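How Butter Is Made, and How to Make Some Yourself

Butter starts out as cream, and cream starts out as milk. You can turn one into the other with a jam jar and a pair of arms. This page explains what is going on inside the jar, and then tells you how to do it.

What is milk made of?

Milk looks like one white liquid, but it is a mixture. Most of it is water. Floating about in the water are sugar, protein, minerals and tiny drops of fat. The drops are far too small to see without a microscope.

Each drop of fat has a thin skin around it. The skin stops the drops from sticking together, so they stay spread out through the milk. A mixture like this, with drops of one liquid spread through another, is called an emulsion. Salad cream is an emulsion too.

Fat is lighter than water. If you leave fresh milk from the cow standing in a cool place, the fat drops slowly float up and make a thick layer at the top. That layer is cream. Most milk in shops has been through a machine that makes the drops even smaller, so they stay mixed in and you don't get a layer. The word for this is homogenised. Look for it on the label next time you have a bottle out.

Why does shaking make butter?

When you shake cream, two things happen, one after the other.

First, air gets in. The cream fills up with bubbles and goes thick and fluffy. This is whipped cream, the kind you put on a trifle. The fat drops have gathered around the bubbles and are holding them in place.

If you keep going, the drops keep bashing into each other. Their skins break, and the fat inside one drop sticks to the fat inside the next. The clumps get bigger and bigger. The bubbles burst, the fluff collapses, and the water that was trapped between the drops runs out. Now you have lumps of yellow fat and a thin, pale liquid. The lumps are butter. The liquid is called buttermilk.

Why is it yellow?

Cows eat grass, and grass contains a yellow-orange colouring called beta-carotene. It is the same thing that makes carrots orange. You can't see it in grass as the green covers it up. It passes into the fat in the cow's milk. In milk the yellow is hidden again, this time by all the white. When the fat is gathered together in butter, the colour shows.

Butter made in summer, when cows are out in the fields, is often a deeper yellow than butter made in winter. Goats change nearly all the beta-carotene they eat into vitamin A, so goat's butter is white.

How people used to do it

Before there were factories, butter was made on farms and in kitchens. The cream went into a churn. One sort of churn was a tall tub with a lid and a long stick through the middle, called a plunger or dasher. Somebody moved the stick up and down until the butter came. Another sort was a barrel on a stand, with a handle to turn it over and over.

It was tiring work, and on some days the butter took a very long time. If the cream is too cold, the fat is hard and won't stick. If it is too warm, the fat goes oily and soft. People sang churning songs to keep a steady beat.

Alfie Wragg made butter on his family's farm at Dillomley when he was a boy, and his barrel churn is still in the dairy there. His job was to turn the handle before school. He listened for the sound to change. Cream makes a sloshing noise, then goes quiet when it is thick, and then starts to slap and thump when the butter breaks away. You can hear the same thing in your jar. 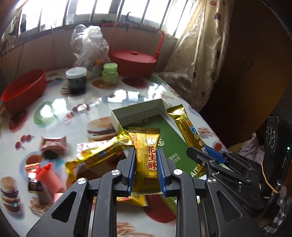
Make your own butter

Ask a grown-up before you start, and wash your hands.

You will need:

A clean jar with a lid that screws on tightly
Double cream, enough to fill a third of the jar
A sieve and a bowl
A jug of very cold water
A wooden spoon
A pinch of salt, if you like it salty
Greaseproof paper

Step 1. Take the cream out of the fridge and let it stand for 20 minutes. It should be cool but not icy.

Step 2. Pour the cream into the jar. Don't fill it more than a third full. The cream needs plenty of room to move.

Step 3. Screw the lid on. Get a grown-up to check it is tight. Wrap a tea towel round the jar to help you grip it.

Step 4. Shake. Use big, steady shakes and swap hands when one gets tired. If there are two or more of you, take turns.

Step 5. After a while the cream will stop sloshing and feel as if it isn't moving at all. This is the whipped cream stage. Many people think it has gone wrong here and give up. Carry on shaking – it gets easier again soon.

Step 6. When you hear a thump and see a yellow lump with thin liquid round it, stop.

Step 7. Hold the sieve over the bowl and tip everything in. The buttermilk goes through. The butter stays in the sieve. Save the buttermilk.

Step 8. Wash the butter. Put it in a clean bowl, pour on some very cold water and press the butter gently with the back of the spoon. The water will go cloudy. Tip it away and add more. Do this at least 3 times, until the water stays clear. Any buttermilk left inside would make the butter go sour quickly.

Step 9. Press out the last of the water, mix in the salt and pat the butter into a block. Wrap it in greaseproof paper and keep it in the fridge. Eat it within 3 days.

What to do with the buttermilk

You can drink it, or use it in place of milk in pancakes. It tastes a little like skimmed milk. The buttermilk sold in cartons is different. It has had friendly bacteria added, which turn it thick and sharp.

Questions children ask

Can I use ordinary milk?
No. There isn't enough fat in it. You would shake all afternoon and end up with frothy milk.

Can I use single cream?
It doesn't have enough fat to work well. Double cream or whipping cream is best.

Why do some people put a marble in the jar?
It knocks the drops about more. You don't need one, and it can crack a glass jar, so leave it out.

Is margarine the same as butter?
No. Margarine is made mostly from plant oils, such as sunflower or rapeseed oil. Butter is made from milk.

Why does butter go hard in the fridge?
The fat in it sets when it is cold and softens when it warms up. Take the butter out a little while before you want to spread it.

Words to remember

Emulsion: drops of one liquid spread through another liquid.
Homogenised: treated so that the cream stays mixed into the milk.
Churn: a tub or barrel for making butter. Churning is also the name for the shaking.
Buttermilk: the liquid left behind when butter forms.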